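Barnudeo Short Film Weekend
Progress report to the Ellero Fund, September

Submissions closed at midnight with 574 films, a fair number of them uploaded at 11:58. Last year's form let people enter the same film twice and several did so with great confidence, so Aminu Garba has rebuilt it. It now asks for a running time in minutes and refuses "short-ish".

The first round of viewing is finished. Raquel Coelho has cut the student entries to four programs, one of them devoted to films about grandmothers. We did not ask for films about grandmothers.

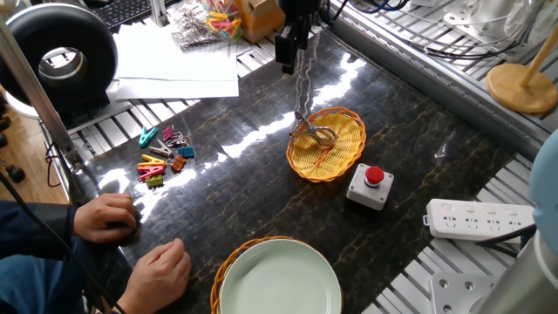

Yellow woven basket and metal clip on the marble tabletop.

The venue is less settled. The Drumitz has confirmed both evenings but wants the matinee moved to 10:30 a.m., an hour at which few of our filmmakers have been observed. Donal Gallagher is negotiating. Our fallback is the Mac an tSaoi hall, which has better sightlines and the seating of a much older civilization.

Of the $4000 first instalment, some $3000 is spent or committed, mostly on captioning and projector hire. Captioning ran over. Philomena Hegarty's revised budget takes the difference out of the opening reception, where the cheese will be noticeably more local.

Still to come: the jury (Darragh Mulligan has agreed to chair, provided he never has to give a speech), the printed program, and artist fees. We'd be grateful for the second instalment before the printer's deadline, as the printer has met us before and now asks for payment up front.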